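# The Dritis Lane kitchen, little by little

1 Jul 2022

When we moved into the house on the Prestow side of town back in February, the kitchen was the one room I didn't want to change. I still don't, really, but the cupboards had gotten so full that getting out a cereal bowl meant lifting down a whole tower first, and my sister Mercedes Cabrera (who has far more patience for this sort of thing than I do) talked me into sorting the dishes properly. So that's what this page is, mostly dishes, with a good deal of chatter in between.

## The teal tub

I bought the tub at the hardware store in Zokthorpe for carrying tomatoes in from the garden, and it has hardly seen a tomato. It's wide, it has a good thick rounded rim to grab hold of, and for this job it became the place where bowls went while we made up our minds about them. I love the color more every year.

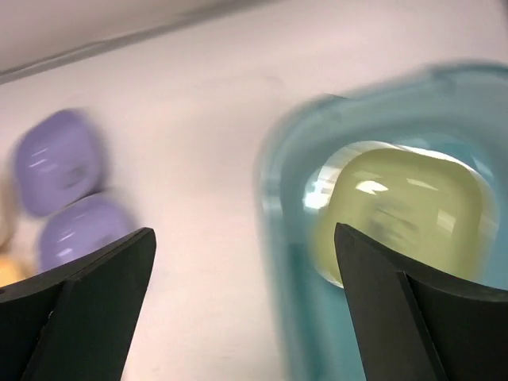

## The olive-green bowl and company

A squarish bowl with soft corners, sitting in the tub with a whitish dish around and under it, and two little purple dishes off to the side. I've always liked how a shiny glaze catches the light, and green next to teal makes me happy for no reason I can explain. The purple ones are for salt, or olives, or the odd earring when I'm kneading dough.

## What stayed and what went

We kept everything that gets used in an ordinary week, plus a few pieces I would miss if they were gone. The rest went in a box for the Dalsgaard church sale, where I'm told they have 200 soup plates already, so I hope somebody is making a lot of soup!

Mercedes wants the everyday bowls on the low shelf and the platters up top - I wanted it the other way around, and we're trying it her way for 3 weeks. The glasses are next, and after those the drawer with all the lids, which I've been putting off since we unpacked.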